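Carteras, tarjeteros y otras cosas que se abren
Galería, tanda de diciembre
Textos: Severyn Levchenko

Voy con prisa, así que perdonad el desorden. Tenía esta galería prometida desde antes del verano y se me fue quedando. Son los tarjeteros de casa, los prestados y alguno que ya no está porque lo regalé. Una línea o dos por cada uno, a veces más si me enrollo. El orden es el que salió.

Para quien llegue nuevo: me interesan los tarjeteros de uso, no los de vitrina. Los que se abren veinte veces al día en la cola del pan. Los sellados en su caja me dan un poco igual.

El de la cremallera
Comprado en Arkano, en la mesa de saldos, 16 euros. La cremallera va dura al principio y luego demasiado suelta. Lo llevé todo un invierno en el abrigo. Cabe la llave del buzón y poco más. Sigue vivo.

El de mi padre
Costuras a la vista, una esquina comida. Lleva dentro una tarjeta de una ferretería que cerró hacia el 2000, no la pienso sacar. Huele a cajón. Me escribieron varios preguntando si lo vendo: no.

El de fuelle
Muy práctico en teoría. En la práctica se abre solo dentro de la mochila y acabas buscando el abono transporte entre migas. Dzifa Ametepe lo defiende a muerte, dice que es cuestión de no llenarlo. Pues será. Yo lo llené.

El metálico con palanquita
Le das a la palanca y las tarjetas salen en escalera. Divertido una semana. Después raya la banda de las que son antiguas, o eso me pasó a mí con la del gimnasio, que ya no pasaba por el torno. Guardado en la caja de los cables.

Brurkon, modelo plano
Mi favorito de la tanda, lo digo ya. Abre del todo, se queda quieto, no hay que sujetarlo con el codo. Cuesta lo suyo (pagué casi 300 coronas en un viaje, con el cambio no salía tan mal) pero es el que recomiendo si me preguntan. Las ranuras vienen apretadas. Paciencia, ceden.

Un apunte general sobre cómo vaciarlos, que me lo pedís mucho. Todo fuera. Tarjetas juntas en un grupito, el tarjetero abierto al lado, sobre una superficie lisa y mejor oscura, que sobre el mantel claro pierdo de vista las blancas. Y luego se vuelven a meter una por una, nada de meter el taco entero de golpe, que es como se revientan las costuras. 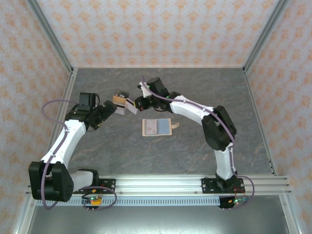

Las que más uso van delante y las de "por si acaso" detrás del todo, o directamente a un cajón. La sanitaria siempre en el mismo sitio, eso no lo cambio aunque cambie de tarjetero, la mano se acostumbra. Si una ranura va dura no empujéis con la uña. Se coge la tarjeta por los dos cantos y se balancea un poco, derecha, izquierda, y entra. Con los planos ayuda apoyar la otra mano en la solapa.

Sigo.

El de tela, Mamo
Lavable, dicen. Lo lavé. Encogió un pelín y ahora las tarjetas asoman por arriba, lo cual para el autobús es hasta cómodo. Para lo demás no tanto. Color bonito eso sí, un verde raro que en foto nunca sale como es, he probado con ventana, con flexo, con todo.

El de la boda
Nos dieron uno a cada invitado, con las iniciales de los novios en la tapa. Nadie lo usa y yo sí. Cierra con un botón que suena muy fuerte, en el cine hay que abrirlo antes de que apagen la luz.

Rarkness, el negro
Negro por fuera, negro por dentro, ranuras negras. No se ve nada. Sacas la de la biblioteca creyendo que es la del banco. Le puse una tirita de papel en una ranura para orientarme y así va. Bien cosido, tengo que reconocerlo. Y el tacto muy bueno, de lo mejor que he tenido en la mano este año.

El transparente
De los de funda de plástico, tipo acordeón, los de toda la vida. Tiene 17 fundas y se me pegan entre ellas en verano. Un poco de talco y listo, truco de mi tía. Me sirve para las tarjetas de visita que voy recogiendo y que luego no llamo a nadie.

El prestado
De Dzifa, a devolver esta semana sin falta. Doble hoja, una para tarjetas y otra para billetes doblados en cuatro. Lo bueno es que abierto sobre la mesa se ve todo de un vistazo. Lo malo, el grosor. En el bolsillo de atrás ni lo intentéis.

El que se quedó sin cierre
Tenía imán y se le cayó, o se lo quitó alguien, vete a saber. Ahora lo cierro con una goma del pelo. Feo y eficaz. Iba a mandarlo a arreglar pero me pedían casi lo mismo que por uno nuevo y la goma me salió gratis.

El pequeñisimo
Para llevar dos tarjetas cuando sales a correr. Me lo regalaron y yo no corro. Lo uso para bajar la basura y pasar por el súper a la vuelta, con la llave metida en medio. Muy digno.

Cosas que me preguntáis por correo, rápido:

¿Crema? En los de piel, una gota y con trapo viejo, y dejar la noche abierto. Cerrado recién engrasado mancha las tarjetas, me pasó con la de la piscina.

¿Se puede recuperar una ranura dada de sí? A medias. Metiendo una tarjeta menos y teniendo paciencia. Lo del secador no lo hagáis, de verdad.

¿Dónde compro? Arkano para saldos, mercadillos para lo demás. Mirad las esquinas antes que la marca. Y abridlo y cerradlo un par de veces delante del vendedor, si pone mala cara, a otro puesto.

¿Tarjetas juntas o separadas por tipo? Cada cual. Yo banco por un lado y carnets por otro. Dzifa las pone por colores y las encuentra antes que yo, me fastidia bastante.

¿Qué hacéis con las caducadas? Las del banco, tijera, por el chip también. Las de tiendas que ya no existen me las quedo, tengo una lata. Igual un día hago galería de la lata.

Pendientes para la próxima tanda: el de corcho que me trajeron de Portugal, uno de aluminio abollado (bonita abolladura) y el Brurkon grande, si es que llega, que lleva parado en el almacén desde hace un mes y no me cogen el teléfono. Si alguno tiene el plano en color claro y me lo deja unos días, que me escriba, lo devuelvo limpio.

Corrección de la tanda anterior: puse que el de solapa doble era cosido a mano y no, es a máquina, me lo hizo ver una lectora con muchísima razón. Cambiado ya en su ficha.

Los comentarios los miro por la noche, de nueve en adelante. Si pedís medidas decidme de cuál, por el título, que luego me llegan mensajes de "el marrón" y marrones hay muchos.

S. L.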